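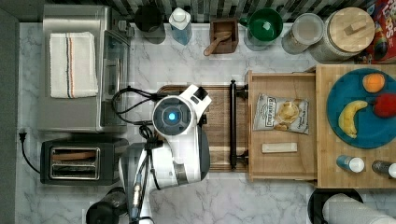 A toaster oven and toaster on a marble-patterned counter.

Njoroge Kirui has sat on the Irnurau County planning commission for 11 years, and he expects the Plonlow landfill to take up most of what is left of his term. The county wants to open a new disposal cell on the east side of the site. The commission has held two hearings on it and has not voted.

"The old cell is filling faster than the plan said it would," Kirui said on 23 Jan 2023, before the evening session. "Everybody agrees on that part. The argument is over what goes under the new one and who pays to check the wells."

The site sits above Kombo Creek, on ground the county bought when Plonlow still had a grain elevator. The original cell has a clay liner. The proposed one would have clay with a synthetic layer over it, and a collection system for the water that drains through the trash.

Kirui said he has no quarrel with the design. His concern is the monitoring wells. The application puts the nearest one 50 feet from the edge of the new cell, on the uphill side.

"If something leaks, it goes toward the creek," he said. "So I asked the engineer why the closest well is on the other side, and he told me that one is for comparison. Fine. I want a well just as close on the creek side, and I want it in the permit and not in a letter."

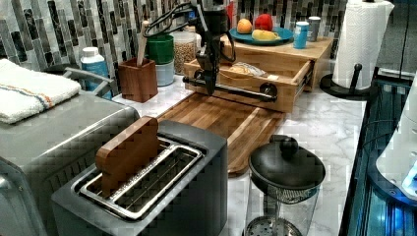
He has asked for that at both hearings. County staff told him the state sets the minimum number of wells and the county is free to add more, but each added well means lab fees every quarter for as long as the site is monitored. Those fees would come out of the tipping charge, and the haulers have already written in against an increase.

Kirui does not think the haulers are wrong to complain. The charge went up when the scale house was replaced, and again when the county started handling tires separately. "They pass it on, and people see it on the bill," he said. "Then they call me. I get that."

The other issue is the road. Trucks from the north end of the county come through Dokolbridge, past the school and over the old bridge, and the application allows up to 20 of them a day. The public works department has suggested sending them along the creek road instead, but part of that road floods in spring and has no shoulder.
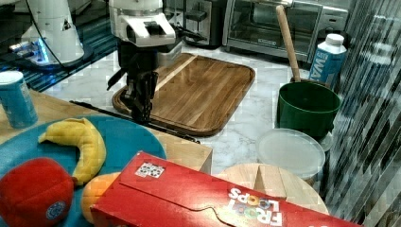
One letter to the commission, sent in October, said the trucks were a bigger worry than the liner and that the bridge deck should be inspected before any permit is signed. Kirui said he agreed with the second half of that. The inspection has been scheduled, he said, and he would not vote until he had read the report.

He also wants the hours changed. The current permit lets loaded trucks in from early morning, when buses are on the same stretch. Moving the opening back would cost the county a longer shift in the afternoon.

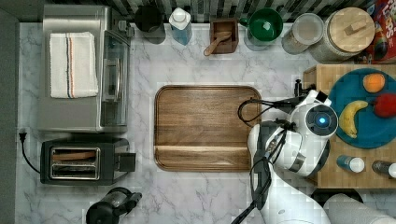
Would the new cell take trash from outside the county? Under the draft permit, only from places that already have a contract with Irnurau, and any new contract would need a public hearing.

"I'd like that sentence to be tighter," Kirui said. "A contract can be renewed and get bigger every time – I've seen it. Put a tonnage on it."

The commission takes the item up again next month. Written comments go to the county clerk, and copies of the application are at the Dokolbridge library.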